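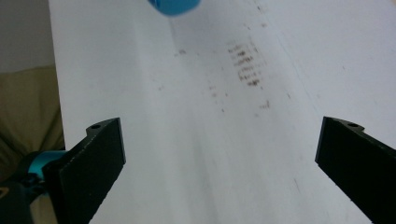 Dzifa Darko wrote in to ask whether the house rules for hand-held grippers are really rules, or more like friendly advice that everybody bends a little when the afternoon gets long. It's a fair question, and we hear it often enough that it gets to go first. They're rules! The Plurnmont handling guide is short on purpose, and we'd much rather you ask us to change a line than quietly skip it.

Do I have to check the gripper before every session?
Yes, please, even if you were the last one to use it. Open and close the jaws a few times with nothing in them, look over the screws and bushings, and make sure the cables are tied back where your sleeve won't find them. If anything wobbles, put a tag on it and take another one from the Jaunzems cabinet.

How close may I bring the tool to an object?
As close as the task needs, but come in slowly and stop before you squeeze. We know it's tempting to hurry (there were 1,450 grasps on the list in May, so believe us, we know), and a rushed approach is how things get knocked over.
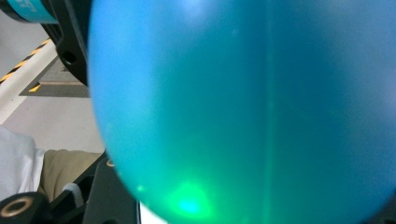 Once you've stopped, line up both fingers, close them gently, and hold still for a slow count of 3 before you lift or turn anything. If the object slips, just let it go and start over. Please don't grab for it with your free hand, because that's how fingers get pinched.

Can I use containers with something in them?
Only water, and never more than 200 ml, with the cap screwed all the way down. Anything else needs a word with the Clesimetti desk first, and they're very nice about it.

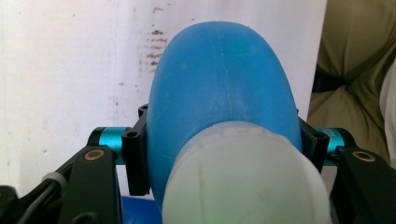
Blue bottle between the gripper jaws, white screw cap toward the camera.

Do failed grasps count?
They do, and we'd like you to keep them. Mark the try as failed in the Bondutton log and carry on to the next one. Nobody here expects 100 good ones in a row.

Who do I tell if a rule doesn't make sense?
Leave a note on the clipboard by the door, or catch one of us before the 4 p.m. tidy-up. We read the notes together at the end of each month and update this page afterward.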